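Rule 24

The lab at Weltholm was on the second floor, over the loading dock, and when a truck backed in you could feel it through the benches. I had been there five weeks when they gave me the rule book to fix.

It was a ring binder. The label on the spine said Handling Cell Rules, and inside were 37 rules in plastic sleeves, some typed, some written by hand, two of them the same rule in different words. The auditor from Honorato was coming in August and my supervisor wanted it cleaned up before then.

"Read each one, watch somebody do it, and write down what they do," she said. "If the rule and the work don't match, come and see me before you change either."

So that was my summer. I had a stool, a clipboard and a pair of safety glasses that pinched behind the ears.

Most of it went quickly. Rule 1 said to check the stop button before the first run of the day, and everyone did. Rule 6 said no jewellery or loose sleeves inside the yellow line. Rule 11 said to wipe the finger pads with a dry cloth between batches, but the operator had been using a damp one since before I was hired. I went and saw my supervisor. She thought about it, phoned someone at Mokach, where the pads came from, and told me to change the rule. That was the first time I understood that the binder could be wrong.

Rule 24 took me the better part of three weeks.

It read: "A part is not placed until it is released and both arms are clear." Under it, in blue pen, someone had added: "AND LOOK AT IT."

The task it belonged to was a simple one to describe. Two arms, one plate, one stick. The arms had to bring the stick to the plate, put it down and back away. We ran it on the cream table at the far end, with the white sheet hung up behind. Every run went into the log with a P for placed or an N for not placed, and at the end of the month the number of Ps went to the customer.
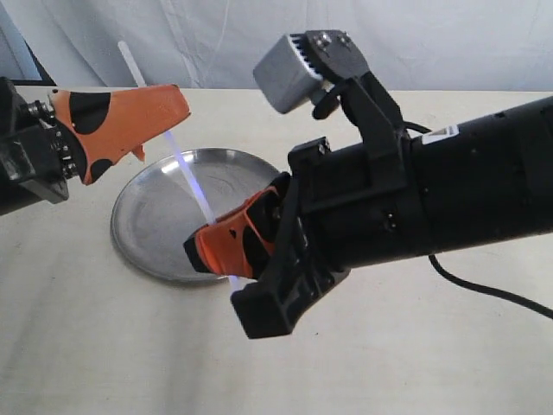
Rule 24, part one. The stick is still held at the right gripper, so the run stays open.

The operator on that table was a tall man who had worked at the Hamonari cannery until it closed. He had run a seamer there for most of his life and he brought his lunch in the same steel box he had used on the line. He didn't talk much while the arms were moving. He kept one hand near the stop button and the other in his lap, and he leaned a little to the left to see past the right arm.

I watched him do a whole afternoon of runs. When the arms had backed off he would get up, walk to the table, stay behind the line, look, go back and write a P or an N. Then he would sit down and start the next one. It was slow. The software put its own mark in the log as soon as the grippers opened, and by the time he had looked and come back it had been waiting on him for a good while.

"You know it already gives you a P," I said.

"It gives me a P when it lets go," he said.

"Isn't that the rule?"

"Read it again."

I read it again. Released, and both arms clear. It didn't say anything about where the part had ended up, except in the blue pen.

I took this to my supervisor, and she came down to have a look. She stood beside my stool with her arms folded. The next run was the one I ended up putting in the binder. 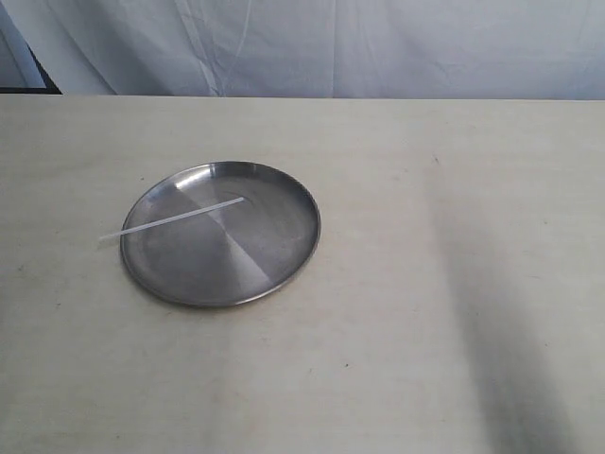
Rule 24, part two. Released, arms clear, one end of the stick out past the rim.

"So," she said. "Placed?"

"It's on the plate," I said.

"Some of it's on the plate."

The operator had not written anything yet. He had the pen out and was waiting for us to finish.

"What would you put?" she asked him.

"Depends who's asking. By the book, P. If it was a can I'd have pulled it."

She asked him what he had been putting, up to now, when one hung over like that. He said N. He said he had always put N, and a small tick beside it, in case somebody ever wanted to know which ones they were. She asked who had told him to do that. He said no one had.

She went and pulled the log. There were 824 runs in it for that task since the spring, split between him and the evening operator, and she sat down at the spare desk and went through them with a ruler, line by line. I brought her a coffee and it went cold beside her. It was past six when she finished.

He had 64 ticks. The evening operator had none.

That didn't mean the evening shift had never had a stick hang over. It meant we couldn't say. The evening operator was good. She was quick and tidy, and she had followed the rule exactly as it was typed. Her sleeve of the binder was a photocopy, and when we held it up to the light at the change of shift you could see that the blue pen had not come through the copier at all.

"I never saw that," she said, looking at the original. "What does it mean, look at it? Look at it for what?"

None of us could tell her. We didn't even know whose pen it was. The operator said it was there when he started.

I was sure somebody would be in trouble. I had worked at a grocery warehouse before Weltholm, and there, when a number turned out soft, you found out who was standing nearest to it. I went home and didn't sleep well, though it had nothing to do with me.

In the morning my supervisor had written to the customer. She showed me the letter before it went. It said the count for the spring months had been made under a rule that could be read two ways, that one shift had read it one way and one the other, and that we would run the batch again at our own cost. It was four sentences long. She asked me if it was clear, and I said I thought it was, and she sent it.

"They might drop us," I said.

"They might," she said. "Write me the rule."

I wrote it nine times. The first few were too long. I tried to cover sticks and plates and anything else that might ever get put on anything, and the operator read one of them out loud in a flat voice until he ran out of breath, and handed it back to me. The evening operator was more help. She said to write down what she should be looking at when she got to the line, in the order her eyes would go, and to stop there.

We also had a proper argument over it. I wanted a part hanging over the rim to count as placed if it stayed put. The tall man said that was a thing you could want, but then say so, and say how much could hang over, and give him something to measure it with. My supervisor said the customer had asked for sticks in plates. I said a plate was shallow and a stick was long and there was bound to be some overhang now and then. She said then there would be Ns now and then, and what was wrong with an N?

I didn't have an answer to that. At the grocery warehouse an N was somebody's fault. On that table it was a letter in a column.

What went into the binder in the end was this:

Rule 24. Marking a run.
1. Wait until both grippers are open and both arms have stopped at their home position.
2. Walk to the yellow line. Do not cross it.
3. Look at the part. If all of it is inside the rim, mark P.
4. If any of it is over the rim or on the table, mark N and write which.
5. If you can't tell, mark N and write "can't tell".
6. The software's mark is not the mark.

Number 6 was the operator's. My supervisor thought it sounded rude to the software, but she left it.

We put the two pictures in the sleeve behind it, so that a new person could see one run that was still open and one that was an N. I typed the captions myself. The old Rule 24 we kept too, the real one with the pen on it, in the back of the binder with a line through it. She was firm about that. You don't throw out an old rule, she said, or the next person can't work out why the numbers changed.

The rerun took most of July. The two of them did their shifts and I sat in on both, and on some evenings the trucks were so busy below us that we waited for the benches to settle before starting an arm. The Ps came out lower than before. We sent them as they were. The customer wrote back after a few days to ask for a copy of the new rule, and whether they could use it on their own floor, and that was all they said on the subject.

The auditor from Honorato turned up in August with a cold. He went through the binder at the spare desk with a box of tissues beside him. He turned the sleeves over slowly and now and then he wrote something on a yellow pad. When he got to 24 he got up, carried the binder over to the table and asked if he could see one.

The operator ran it for him. The arms came in, did their work and went home. The auditor started to say something and the operator held up a finger, got out of his chair and walked to the line. The auditor, after a moment, went and stood beside him.

They both looked.

"What do you say?" the operator asked him.

The auditor bent down a little with his hands on his knees. He took his glasses off, wiped them on his tie and put them back on.

"Can't tell," he said. "From here."

"Then it's an N," said the operator, and went back to his chair to write it down.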